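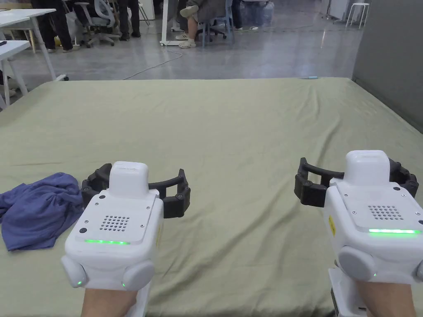
Folding and bed-making – notes for the Starkness housekeeping afternoon

Start with thank yous. Ekene for the room, Agnes for lending the linen. Don't ramble!!

Opening: who changed a bed this morning? Wait for hands. Then who enjoyed it. Wait for laugh, move on either way.

1. Bed first, always
Big flat surface, right height, use it. Sheet on before any clothes get sorted. Wrinkles – pull from the far edge, not the middle. Long straight edge is your guide, square everything to that.
Dark or olive sheet hides creases less than people think. Show the two samples, pass them round.

2. The crumpled shirt
Everyone has one. Bunched up at the side of the bed, gets slept on, gets ironed twice. Pick up by the shoulders, shake, lay face down. Sleeves in, then thirds.
Demo it SLOWLY. Went too fast in July, Viera had to stop me.
Then get a volunteer up. If none, ask Yakubu, he wont mind.

3. Small stuff
Socks, hankies, bits left at the edge. Clear them before you fold or they end up inside somthing. One bowl by the door.

4. Numbers slide (keep short)
Londeo guest house, 2365 sheets through the laundry last year, 202 sent back for refolding. Say it once, let them write it down. Skip the pillowcases.

5. Fitted sheets
Corners into corners. Will go wrong, carry on talking. Oluwaseun does it better – hand over if he's in the room.

Questions, ten mins. Someone will ask re ironing, say see handout page 2.
Handouts on back table. Collect samples before they leave, lost one last time.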